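Open day at Sulden: your questions 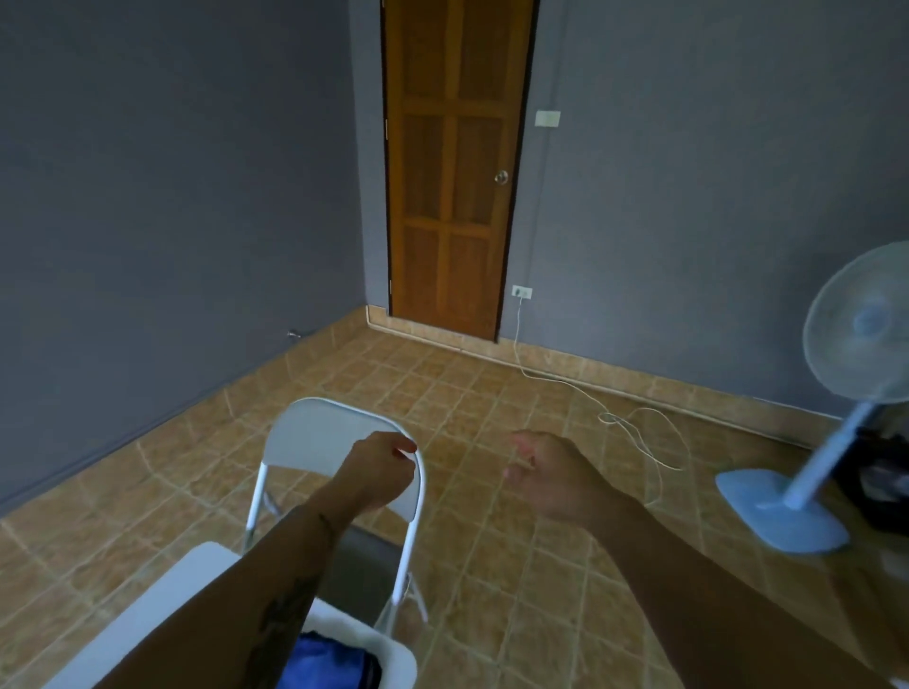
Moving a folding chair, the first household task on the programme.

When is it?
Thursday afternoons in July. Each visit lasts 30 minutes and starts in the front hall.

What will I see?
A talk by Remo Zuccaro on how people's everyday movements are used to teach our robot, Custik, then a live demonstration. Custik will try to shift a chair and fold a towel. It is slow, and it sometimes has to start again.

Do I need to book?
Yes. Groups are limited to 20. Write to Mudassar Tarar at the visits desk with your name and the day you would like.

Can I try it myself?
Visitors over 16 can do one of the tasks by hand while we record it. You will be asked to sign a form first – you can say no and still watch.

Can children come?
Yes, with an adult. They must stay behind the yellow line while Custik is switched on.

How do I get there?
The 63 bus stops at the gate. There is no visitor parking, apart from two spaces for blue badge holders.

Is there a charge?
No.

Page last updated 18 June 2020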